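Finish coming off my kitchen table - oil over it or start again?

Posted by Drinel, April

I picked up a secondhand wood table when we moved to Plerberg and it was fine for the first 9 months. Now the top has gone dull and kind of sticky where we eat, and there's a pale ring from a mug that won't budge. I've wiped it with dish soap, then vinegar (my mom's idea), and the sticky part got worse! Can I just rub oil over the whole thing and call it good, or am I in for a full sanding job? I rent, so no garage, and I have a bad shoulder.

Kurnimow
Reply, 9:40 pm

Please don't oil it yet. Oil won't soak in through an old finish, it just sits there and you end up with a second sticky layer on top of the first (ask me how I found out). Try mineral spirits on a rag first, in a spot under the edge, with a window open. If the gunk comes off and the finish below feels hard, you may only need a light scuff and a fresh coat of wipe-on poly.

If it stays gummy, the finish itself has gone soft and it has to come off. I'd use a gel stripper and a plastic scraper - much easier on your shoulder than sanding. Mine took 2 rounds and most of a weekend, plus almost 3 days before I trusted it with a plate. Lay the rags flat outside to dry when you're done, don't ball them up in the trash.

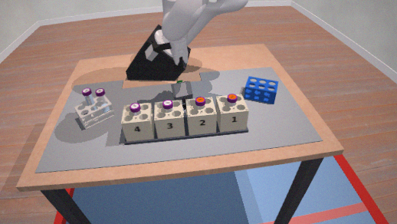 For the ring, wait until the top is clean before you decide anything. White rings are usually just moisture in the finish, and a warm iron over a dry cotton cloth, a few seconds at a time, got mine out. Dark ones are down in the wood and you'll be sanding a bit there no matter what. And skip the vinegar from now on, sorry to your mom!

Aitken
Reply, 7:15 am

tablecloth

Contact us | Copyright Plerberg Neighbors Help Board | Back to top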